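Demonstration gathering (robot learning)

5 min read
Updated December -- by Trinh Đỗ

Demonstration gathering is the work of producing examples from which a robot's control software learns a task. A person makes the arms do the thing, a computer records it, and then the person puts everything back and makes them do it again. The second part takes up most of the day. 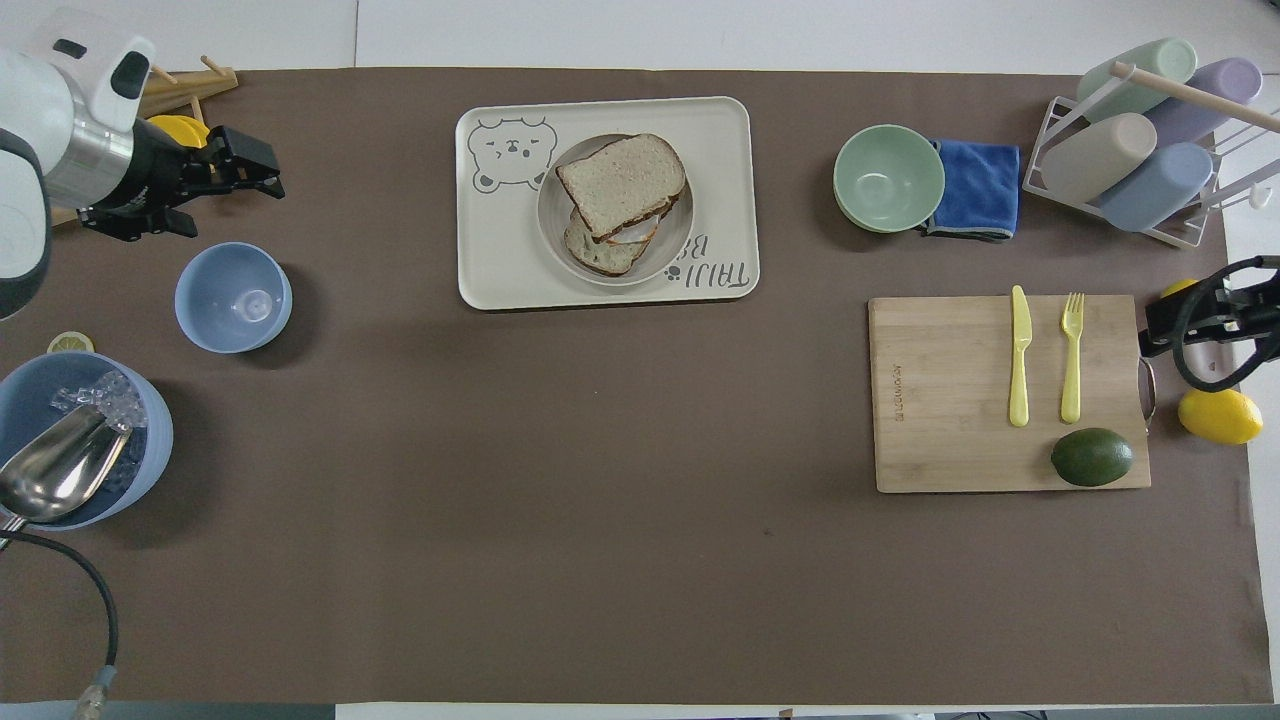
Dimik objects to the word "examples," which in his view suggests that somebody picked them out. He prefers "attempts," and would like the bad ones counted too.

Terminology

A single recording is usually called an episode or a demonstration. An episode has a start, an end, and a written instruction such as "put the lemon in the bowl." The instruction is often written before anybody has tried it, and is sometimes revised afterward to match what the arm did. Purists regard this as cheating. Purists tend to have smaller collections.

Methods

The most common method for two-armed tabletop work is teleoperation, in which a person steers both arms from a short distance away. In leader-follower setups the operator holds a second pair of arms and the working pair copies them. Other setups use hand controllers, or skip the arms entirely and record a person carrying a gripper around by its handle.

Each has its partisans. Leader arms give smooth motion and sore shoulders. Hand controllers are cheaper and easier on the shoulders, but new operators spend their first afternoon discovering which way is forward.

Choice of objects

Kitchen things dominate the field. They are cheap, they come in many shapes, and everybody has an opinion on where they go. A typical tabletop might hold a sandwich on a plate, an avocado, lemons, a bucket of clear ice cubes with a metal scoop in it, and pastel cups lying on a wire drying rack. Few households keep all of these within arm's reach of one another, but the software has never visited a household and does not complain.

Clutter is deliberate. A system trained on one cup in the middle of a bare table learns a good deal about the middle of the table. Objects that play no part in the instruction are known as distractors, a term also applied by operators to visitors.

Resets

Between episodes the table must be rearranged. The Clulwood protocol, an in-house document that has been copied more widely than its authors intended, calls for every movable object to be shifted before each new recording. Left to themselves, people put things back where they found them -- a fine habit in a guest and a poor one in an operator.

The protocol also asks for a change of operator after 2 hours. Compliance is described as "improving."

Quantity and quality

How many episodes are enough is unsettled. The Neker collection, a frequently cited tabletop set, was planned at 4,000 episodes. After review, 1,604 were kept. Most of the rejects were dull: an arm that paused too long, an instruction that named the wrong object, a recording that began after the interesting part.

Arnaud, a smaller collection of 1,000 episodes gathered on similar tasks, kept its failures and labeled them. Its defenders argue that a system which has only seen success has no idea what to do with a dropped lemon. Its critics reply that it now knows several ways to drop one.

See also

Teleoperation
Imitation learning
Bimanual manipulation
Episode labeling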